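The Slow Way to Funenby
Sointu Kemppainen walks with people who stopped taking the bus 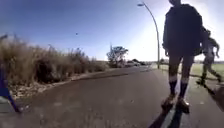
I moved to this country when I was past forty, and the first thing I learned was that you don't walk here unless you have a dog. My neighbors were kind about it. They stopped their cars beside me and asked if I needed a ride, and when I said no, thank you, they looked worried and drove on slowly.

So I was glad when a letter came to the magazine in September from Marjatta Aaltonen. She wrote that a group of people had started to walk to the market in Funenby every Monday, because the bus on that line was canceled in the spring. She invited me to come along, and she advised me to bring a second pair of socks.

The bus had carried few passengers in its last year, and I understand that a company can't drive empty seats up and down a road. But for those who used it, it was also the place where they met. "I knew who had been ill and whose daughter got married," Marjatta told me. "When the bus stopped, I knew nothing anymore. I had to read the newspaper."

The group leaves at eight in the morning from the parking lot behind the Urbonaitė bakery. The bakery opens early for them and sells rye rolls with cheese, which are eaten before the first hill and never after it. There is no leader. Esko Hämäläinen, a retired surveyor, goes in front only for the reason that his legs are long, and he is often called back.

Esko has measured the route. From the bakery door to the market pump it is 3,247 of his double steps, and he is a little proud of this number. His wife walked it with him when they were newly married. He speaks about her in the flat part by the fields, and in the hills he speaks about drainage.

What surprised me most was the talking. In a living room people sit face to face, and every silence must be filled by somebody. On the road you look ahead, and a question can wait for its answer until the next bend. Tamara Moroz, who came here from another country as I did, said she learned more of the language in one winter of walking than in two years of evening class. In class she was afraid of the teacher's pen. On the road her mistakes were left behind with the rest of the road.

Merja Aaltonen, Marjatta's niece, is less romantic. She works in the county office and would like the bus to return. She collected 261 signatures for it, and she doesn't want anyone to say that the old people are happy to walk. "Some of them can't walk it," she said. "They are at home on Monday, and you will not meet them for your article."

She was right, and I went to meet one. The woman is 96 and asked me not to print her name. She served coffee in thin cups and told me the market had bad potatoes anyway. Then she asked who had been there, what each of them bought, and if Esko still walks too fast.

The county will discuss the bus line again after the new year. Until then Marjatta keeps a list by her telephone of what to bring home for whom. Last time I saw it, it said two smoked fish, blue thread and a lamp bulb, the small kind.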